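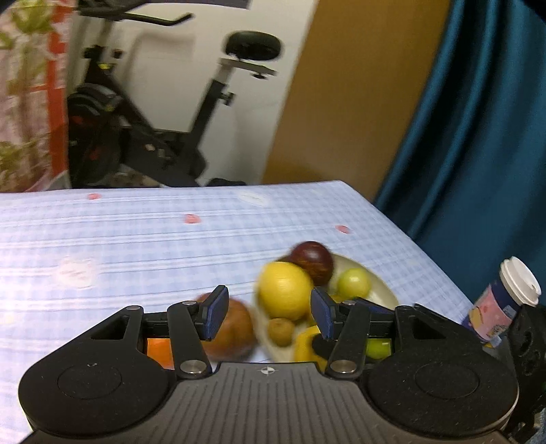 Posted by the Trevo Street Pantry on Wed 30 September
Filed under: kitchen, shopping, small changes

I moved the fruit out of the refrigerator in January and put it on the table, and I've been meaning to write down how that went. A few readers asked about it after the post on the freezer. It's a small subject, so this will be mostly about fruit.

Before January we had two crisper drawers. Fruit went in the left one and vegetables in the right one. We bought a reasonable amount every week and threw out a fair part of it the week after. The apples were fine, apples will sit in a drawer for a month. The soft things were the problem. I would find a peach at the back with a dent in it that had gone brown and then gray, and it had usually taken a neighbor with it.

I tried a bowl first. We had a deep ceramic bowl from a shop in Kutton that cost 13 dollars, and I put everything in that and set it in the middle of the table. It looked good on the first day. The trouble with a deep bowl is that you only see the top layer. We ate the top layer, I bought more, and the new fruit went on top of the old. By the third week I had something at the bottom that stuck to the glaze. I washed the bowl and gave it to potatoes.

The cream oval plate is what worked. It's a serving plate, meant for a roast or a fish, and it had been standing on edge in the cabinet over the stove since we moved in. A plate has room for one layer and that's all it has room for. If something has a soft spot I see it when I walk past with my coffee. When the plate is full I stop buying, which has done more for the grocery bill than any of the lists I used to make.

The tablecloth is the pale blue and white check. I bought it at Dristetti when they were closing out their linens, and I have one complaint, that it shows every drop of juice. It washes well enough. I run it through with the dish towels and hang it over the shower rod, and it's dry by morning except in the dampest part of winter. I used to iron it. Now I pull it straight while it's still wet and leave it at that, and a crease or two doesn't bother me.

This is the table in the back room, I should say, and it does a bit of everything. The exercise bike lives in there too. I looked for another place for it and there wasn't one, so it stays. The one good thing about the arrangement is that I finish on the bike and the fruit is a few steps away. I eat more fruit than I did when it meant going to the kitchen and opening a drawer.

Now the shopping. I go to Van Loon, the produce place out past the car wash, usually once a week. It isn't the cheapest but they let you pick your own, and they don't wrap things in plastic trays. I buy mixed. I used to get a whole bag of one kind because the bag was a better price, and then we'd be tired of it by the middle of the bag. Now I get a few of several kinds. A big yellow one, something dark, something green, a brown one for breakfast, and citrus all through the colder months. The price per pound is worse and the total is lower.

Some notes on how I sort it when I get home.

I wash nothing ahead of time except apples. Washed fruit on a plate picks up soft spots faster in my house, maybe from the damp sitting underneath. Apples I wash and dry right away, since people pick those up and bite into them on the way out the door.

I tip everything out on the tablecloth first and look it over. Anything with a bruise goes to the near side of the table and gets eaten that day or cut up for the next morning. Anything hard goes to the far side. Then the plate gets filled from whatever is in between. The whole thing takes a few minutes and I've come to like it. It's the part of the shopping I'd keep if somebody else did the rest.

I don't put bananas on the plate. They hang on a hook by the window. They ripen everything near them and they roll off an oval plate anyhow.

Citrus I keep separate when I have the space. One moldy orange can go through a pile in a couple of days, and you don't see it until you turn it over. So I do turn them over. A few pale marks on the peel don't mean anything. A soft patch that gives under the thumb does, and that orange gets juiced or goes in the compost, depending on how far along it is. 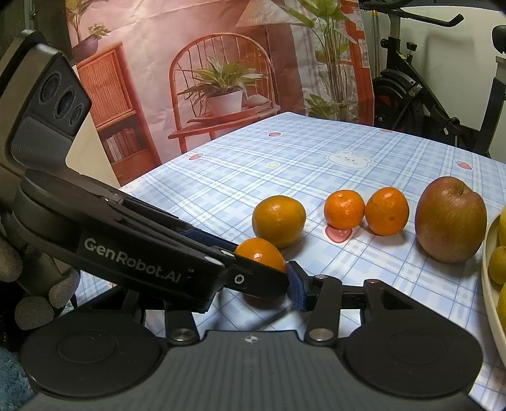
Mandarins are the ones that go fastest here. They need no knife and no plate, and they're gone by the weekend whatever I buy. I look for ones that feel heavy for their size. A light one with a loose, puffy peel is usually dry inside, and I've paid for enough of those. A bit of stem left on is fine, and I don't worry about a small dark spot on the side as long as the peel under it is firm.

The larger oranges take longer to get eaten. They're messier, and they want a knife and a board. I've started cutting one up after supper and setting the wedges out, and they disappear. The same orange whole would sit there until the following week. I don't know why that makes such a difference but it does, with everyone in the house including me.

With apples I buy the red ones with some yellow or green streaked through. They've been more reliable for me than the solid dark red kind, which look good and are often mealy by spring. I keep two or three out and the rest in the drawer. Apples are the one fruit I still think does better cold, and a cold apple is a better apple anyway.

I also kept a record for a while, on the back of the calendar, of what we threw out. It wasn't scientific. I weighed the bad fruit on the kitchen scale on trash day and wrote down the number. In the drawer days I'd been guessing a pound a week. With the plate, the worst week I wrote down was almost 200 grams, and that was one pear and part of another. A lot of the weeks had a zero. I stopped weighing after that, it had told me what I wanted to know.

There have been some drawbacks. Fruit flies are the main one. We had them for most of August, and for those weeks I put a mesh cover over the plate and took the peels out to the compost every night instead of leaving them in the pail. A small glass of vinegar with a drop of dish soap in it caught a good many. They cleared up on their own once the evenings cooled off.

Sun is the other one. The room gets it in the afternoon, and before I figured that out I had plums go from hard to split in two days. I draw the curtains after lunch in summer now. It keeps the room cooler as well, so I would probably do it regardless.

And a table with fruit on it is a table you have to clear before you can use it for anything else. I fold laundry there, and do the bills. The plate gets carried to the top of the bookcase and then carried back. I've dropped a kiwi behind the bookcase doing this. It took me longer than I'd like to admit to work out where the smell was coming from.

For anyone who wants to try it, I'd say use a plate you already own. I've seen fruit stands with tiers and fruit baskets on legs, and I was tempted by a wire one at Dristetti on the same trip as the tablecloth. The tiers were too close together for a grapefruit. Any flat dish with a bit of a rim will do. If it's too small for a week's fruit, shop for less than a week.

I'm going to try the same thing with tomatoes next, on a smaller dish, away from the citrus. The ones from the yard are nearly done but Van Loon should have them for another couple of weeks. I'll also need to find out whether avocados belong out with the rest or off by themselves in a paper bag. I've read both. The last two I left out were hard on Sunday and brown by the time I thought to check, so for now it's the bag.

Next post will be the pantry shelves, which I have been putting off.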